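Drelow, week whatever – am I still watching?

19 April 2024

Quick one tonight, kettle's on and I've got 2 episodes to get through before bed. So. Mirulen. The soap I swore I'd given up in March.

I hadn't. Obviously.

The Vasconcelos wedding was dragged out over a fortnight and then she says no at the altar?? Fine. Good, even. But then straight back to the boatyard as if nothing happend, same row with her dad, same blue coat. More than 50 scenes in that boatyard this year, must be. Give the poor woman a new set.
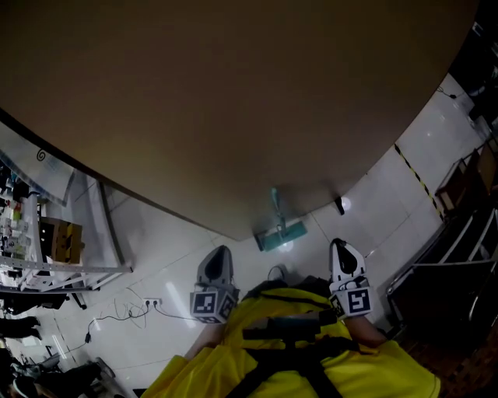 Mwangi Nyamweya reckons I've got it all wrong and the boatyard is the only honest place left in the show, everyone lies up at the big house, and the dad is going to sell before the summer anyway.

Maybe. I'd cry if he sold. Still think the twin was a mistake – one actor, two wigs, no ta.

Best thing on at the moment is Grutico the landlord, who gets about three lines a week and steals every one. More of him please. Episode 300 is comming up and if they blow up the pub with him in it I'm done, properly this time.

Right, tea. Don't spoil tonight's in the comments, I'm behind.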